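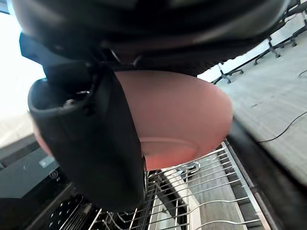 Plastic bowls always come out with water on the bottom. How do you load them?

Posted by oltolton_kitchen on 5 March 2026

Hello all. I moved to a flat in July and it is the first time in my life that I have a dishwasher. Glasses and plates are good. My problem is the plastic bowls. We have a set in a pink color, from Rindeo, light ones, and we use them for breakfast every day. They have a ring on the bottom to stand on, and after the program this ring is full of water. When I take out the bowl, the water runs on my sleeve and on the clean plates.

I tried to put them flat, open side down, in the top basket. I tried also the bottom basket between the plate prongs, but then they lean too much and one time I found a bowl turned over and full of dirty water. The ceramic bowls stay in their place, only the plastic ones move.

Is there a correct way? And should I dry them by hand after? I would prefer not, because then I do not understand why I have the machine.

Tultel
Member, 566 posts

I had the same trouble for a long time. The ring on the bottom is like a small plate when the bowl lies flat, so the water has no place to go. You must give the bowl an angle. Not a big one, it is enough that one side of the ring is lower than the other.

How I do it: I lean the bowl on one row of prongs, with the open side down and a little toward the middle of the machine, where the spray comes from. The next bowl leans in the same direction, but I leave a free row between them. If they lie one inside the other, the inside stays dirty and you wash again.

For the light ones, I put something heavier beside them so they cannot jump. A ceramic bowl is good for this. Please check first that your bowls are allowed in the bottom basket. Some plastic is only for the top, it is usually written under the bowl or on the paper that came with it. Mine say top only, so I use the cup rows there and lean them on the side wall.

About the drying – plastic stays wet longer than ceramic, in my machine always. When the program ends I open the door a hand wide and go do something else. Before I take anything out, I tip each bowl once so the drops fall down. And empty the bottom basket first! Then the water from the top does not fall on dry plates.

crichton_149
Member, 557 posts

just shake them over the sink and use a towel, it is ten seconds

oltolton_kitchen

Thank you both. Under my bowls is written "dishwasher safe" but nothing about top or bottom, so I will stay with the top basket. Yesterday evening I put them leaning with one row free, and this morning there were only a few drops in the ring. The smallest bowl still turned over. I will try it next to the heavy one.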